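Wednesday, October 14, 2026

I slept badly and woke before the alarm. The rain was on the window again and I stayed some minutes in bed, making a list in my head of what must be done with the small fridge. I am putting it off since the summer. In December we have visitors at Sencombe, and I do not want them to open the door and find only old sauce.

After breakfast I walked down to the room with the brick wall. I like this wall very much. The bricks are tan and orange, and here and there one is set back, so there are small dark squares everywhere. In my first weeks in this town I thought it was damage. Now I think it is the nicest wall I know, only the dust sits in the holes and I can never reach the high ones.

The fridge is on its wooden table, as always. I wanted to decide what stays in it and what goes. I had imagined this would take all the morning, but there is not much to decide when a fridge is so small.

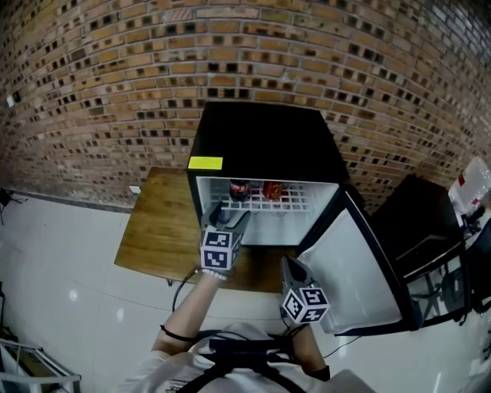
The little black fridge with the door open, and two drinks on the shelf.

The white wire shelf I like, because I can see through it to the bottom. The drinks can stay there at the back. The lower part I want to keep for milk, butter and a box for lunch — nothing with onion, please. Last winter I kept half an onion in a cup and everything tasted of it until the spring, even the chocolate.

I also thought again about the cables under the black stand. I have promised to myself to tie them together, and I have even bought the ties, a bag of 100 from the shop on Latmont. The bag is still in my coat. Maybe on the weekend.

At lunch I ate soup and read 18 pages of my book, which is slow now but I do not want to give up on it. Then I went to Ouellet for bread and paid too much for a piece of cheese. It will be the first thing on my list for the fridge, if I do not finish it tonight.

In the evening it was still raining. I wrote two letters and found only one stamp. Tomorrow I must buy stamps, baking soda for the fridge, and a long brush for the wall.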